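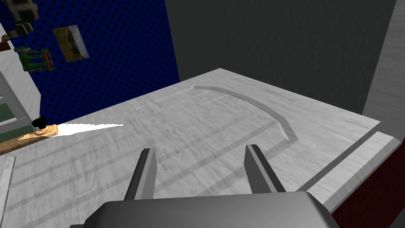

By September the planner had failed 779 times and Etenesh was having the time of her life.

"Run 52 on the new build," she said. "Look at the cost curve!"

Liudmyla wheeled her chair over, still chewing. The curve dropped, wobbled, dropped again. On the old Skenon solver it used to climb like a startled cat.

"You changed the weights?"

"Only the joint limits. I'd typed the second one in degrees — everything else was in radians. For 2 months!"

Liudmyla laughed so hard she had to put her sandwich down. Then she pulled the keyboard across and queued up six more runs, and they both leaned in to watch the first one load.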